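The Magnet That Would Not Let Go

A small fault in a make-believe living room kept one robotics team busy for most of a winter, and taught them to be a good deal more suspicious of a green tick

The workshop at Wornthorpe is reached by a lane that floods, and the first thing anyone offers you there is a towel. The second is tea. I had come in February to hear about a fault, which is an odd thing to travel for, but I had been told it was a good one, and the people who work there have the slightly guilty fondness for it that you sometimes hear when a family talks about the year the roof came off.

Mavromatis is a small outfit. It writes the software that tells robot arms how to pick things up, and for the last few years the things in question have been the sort that end up down the side of a sofa: remote controls, spectacles, toys, the odd fork. The idea is that an arm might one day tidy a room for somebody who finds bending difficult. It is a modest idea and a very hard one, as anybody who has watched a robot try to lift a sock will tell you.

Most of the practice is done in simulation. A real arm is costly, wears out, and can only be in one place at a time, whereas a computer can run as many pretend arms in as many pretend living rooms as the electricity bill will stand. The team's own set of rooms is called Ivell, and it has grown over the years into quite a little housing estate. There are rooms with rugs and rooms with bare boards, rooms in daylight and rooms in the gloom of a late afternoon, and an arm may be set down in any of them and told to fetch something.

In November the team added a batch of new objects to Ivell, 78 of them, and set the grasping program loose on the lot. Every object was to be tried 200 times, with the furniture, the light and the starting position shuffled a little between tries. The runs were left going overnight, as they generally are, and by breakfast the results were waiting in a long table, green for a pass and red for a failure.

There was plenty of red, which worried no one. A new batch always goes badly. What caught the eye of the engineer who had drawn the short straw and was reading through the table was a row with no red in it at all. The horseshoe magnet had been picked up 200 times out of 200.

Now, a horseshoe magnet is not an easy thing to pick up. It lies flat, it is a bent bar with a gap in the middle, and if you take hold of it anywhere but a sensible place it swings round and dives out of your fingers. On a soft cushion it is worse, for there is no firm surface to steady it against. The program had struggled with a plain wooden spoon that same night. It had no business being perfect at magnets.

So they watched the recordings, and for the first dozen or so there was nothing to see. The arm came down, the fingers closed, the magnet went up. It all looked lovely. Then somebody thought to slow one down and look at it from the side, and there it was. The fingers had closed just short of the magnet, on nothing whatever, and up it had come all the same, hanging in the air beneath the gripper with a sliver of daylight between.

I was shown this recording on a laptop balanced on a biscuit tin, and I must say it gave me a small chill. You expect a clumsy robot to drop things. You don't expect things to decline to be dropped.

The first theory, naturally, was magnetism. It was such a tempting theory that it used up the better part of a week. Perhaps someone had given the magnet a pull, and it was clinging to the fingers of its own accord! But Ivell has no magnetism in it. As far as the simulator was concerned, the thing was a red bar in the shape of a letter U, with a weight and a certain slipperiness, and it could no more attract a gripper than a banana could.

The second theory was nearer the mark. Every object in Ivell has two shapes. There is the one you look at, with its paint and its curves, and there is a simpler one hidden inside it that the computer uses to work out what is touching what. The hidden shape is kept plain to save time. For a ball or a box the two agree very nicely. For the magnet, the tool that made the hidden shapes had done what it always did, and had wrapped the whole object up as you might wrap a parcel, straight across the gap between the legs. To the eye there was a horseshoe. To the computer there was a solid slab with one rounded end.

That explained a good deal. When the fingers came down into the gap, they were landing on something that wasn't supposed to be there, and gripping it firmly. But it didn't explain the daylight, and it was the daylight that bothered people, for those fingers had been outside the magnet altogether.

The rest of the answer was found in a line of code that had been written in a hurry two summers before. Real fingers give a little, and pretend ones are inclined to jitter and spit things out, so a helper had been added to settle them. Whenever the fingers shut and an object was near enough, the helper quietly tied the two together. It was meant as a stopgap for a demonstration. It was meant to come out afterwards. It had stayed in, as these things do, and since the distance it allowed was fairly generous, it had been turning near misses into clean lifts ever since.
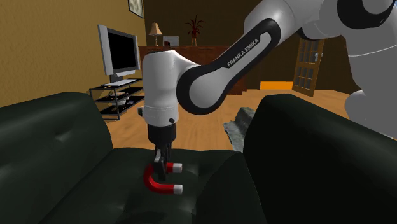 The awkward part was working out how far back the trouble went. Once they knew what to look for, the team wrote a check that compared where the fingers were with where the object was at the very moment the two were tied, and ran it over the stored results for the whole of that autumn. It picked out 1136 lifts that should have been marked as misses. The magnet had its share, but so did a pair of scissors, a mug with a large handle and, to general dismay, a toy giraffe that had been used in a talk.

You may feel that a fault in a pretend room can't do much harm, and I rather felt that myself until it was put to me another way. A program learns from its marks, just as a child does. If it is told often enough that closing its fingers beside a thing is as good as closing them upon it, it'll do so cheerfully for ever after. Carried over to a real arm, that habit means a pair of scissors nudged off a cushion and on to a bare foot, while the machine goes on its way believing that it has them safe. There is also the matter of force. An arm that thinks it is holding something moves with more purpose than an arm that knows its hand is empty, and that isn't a muddle you want next to a person in an armchair.

One release had already gone out to Nesness, where a partner team keeps a real arm in a fenced bay, and there was an uncomfortable telephone call. The arm there had been missing more than it should for several weeks. The people at Nesness had blamed their lighting, and had gone so far as to buy new lamps. They were very decent about it, I gather, although the lamps do still come up.

Putting things right took until the end of January. The helper was taken out first, and the results promptly fell through the floor. Then the hidden shapes were made again, this time in several pieces fitted together, so that a handle had a hole in it and a horseshoe had two proper legs. Of the whole library, 214 objects needed the treatment, and a fair number had to be looked at by hand, late into the evening, by people eating toast. The fingers were given a softer kind of contact, which is slower to work out but doesn't cheat. Last of all came a new rule for the results table: a lift only counts if both fingers are touching the object and go on touching it all the way up.

A second rule was added almost as an afterthought, and it is my favourite. Any row that comes back perfect is now shown in yellow, and someone has to sit and watch a handful of the recordings from the side before it's allowed to turn green. It is a dull job and they take it in turns – there is a rota on the fridge, with a good deal of crossing out and swapping.

The magnet is still in Ivell. On the night before my visit it had been lifted cleanly 131 times out of 200, and the team were more pleased with that than I think they had ever been with the full score. The wooden spoon remains a disgrace. I was given a second cup of tea and the recordings of the spoon to look at, and by the time we had got through those the lane had gone under again and I had to wait until nearly six for the water to go down.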